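Teaching a Two-Arm Station by Remote Control: Gallery

Hurkilbridge hall, packing task, September

The pages on this site mostly cover the software side of the Tudthorpe project. This gallery covers the operator's side: how a task is shown to a two-arm station by a person holding a pair of controllers, and what we ask of that person. The task is moving bagged parts from a cardboard box to a black gridded tray. It was chosen because it combines a rigid container, a soft-walled container and film packaging in one short cycle.

A demonstration is one complete cycle, from start pose to start pose. The operator drives both arms at the same time. Joint positions, gripper openings and all camera streams are written to a single file with a common clock. The target for this task is 2000 accepted demonstrations. At the time of writing, 321 have passed review.

1. Tray handling

The tray is moved before any parts are. Both grippers take the near rim, and the arms then have to travel as a pair. With a rigid object held at two points, any difference in speed between the arms goes straight into the fingers, so the operator is told to move slowly and to stop both hands if either controller starts to buzz. The buzz threshold is set per arm in the station file. 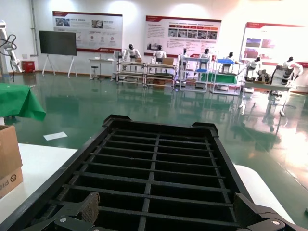

Coupled moves of this kind are recorded with force limits lowered by one step from the default. The lower limit makes the arms feel soft on the controllers, and new operators tend to overcorrect for the first few cycles. We discard those cycles. Nothing is gained by keeping a demonstration in which the person was still learning the controls, because the trained policy will copy the hesitation along with everything else.

Grip position on the rim varies on purpose. The operator is given a range for each hand and picks a different point within it on each cycle. A fixed grip point gives cleaner files and a policy that fails as soon as the tray is set down at a slight angle.

2. Film packaging

Bagged parts are harder than the tray. Clear film has no stable outline, it throws back the ceiling lights, and it changes shape while the gripper is closing on it. Depth readings on film are unreliable and are stored but not used in training. The wrist camera carries most of the useful information during the last part of the approach.

The rule for operators is to pinch film and part together where possible. A pinch on film alone is allowed if the bag hangs clear of the fingers afterward. If it slides, the operator sets it down, opens fully, retreats and tries again within the same recording. A recovery is marked with the left thumb button, so that the segment can be found later and weighted separately. The Domański handbook, which we follow for segment labels, treats a recovery as its own skill, and our results so far support that.
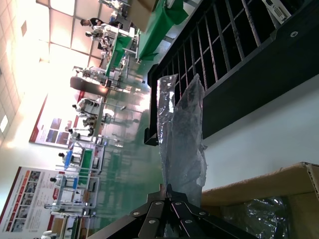
Wrist exposure is locked at the start of each block. Automatic exposure was tried early on and dropped. The brightness of the whole view would jump whenever film passed close to the lens, and the jumps came through in training as false motion. With exposure locked, highlights on the film are clipped, but they are clipped the same way every time.

Wrist orientation is left to the operator. Some approach with the hand rolled well over to one side, and these views look odd on the review screen. They are accepted as long as the grip itself is sound. The reviewer checks 2 things only at this stage: that the fingers close on what they were sent to close on, and that no part of the hand touches the tray grid.

3. Box to tray

The main cycle runs with one arm working in the box and the other over the tray. Which arm does the picking is fixed for the length of a block and noted in the block header. The second arm is kept open and ready, clear of the grid. Operators find it easier to forget the idle arm than to control it, and a drifting idle arm is the most common cause of rejection.

The box walls are soft enough to bend under a light push. Contact with a wall is permitted. Lifting the box is not, and ends the recording.
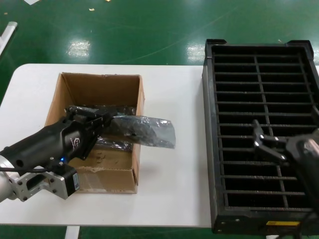

Can the same demonstrations be used on a station with different grippers?

Only in part. Arm motion transfers if the reach and mounting height match, and we have used Tudthorpe files at the Staltircombe station on that basis. Finger motion does not transfer, because the opening width and the contact area are different. Those segments have to be recorded again on the new hardware.

Session notes

A block lasts until the operator asks for a break or the reviewer calls one. Controllers are re-zeroed at every change of operator, with both arms in the start pose. The clock offset between the wrist cameras and the head camera is checked at the same point, and a block is held back if the offset exceeds 2 video intervals.

Rejected files are kept in a separate directory with the reason code. They are excluded from training but are used to test the automatic reviewer – a script that flags stalled arms, missed grips and dropped streams before a person looks at the file. The reason codes are listed on the data format page.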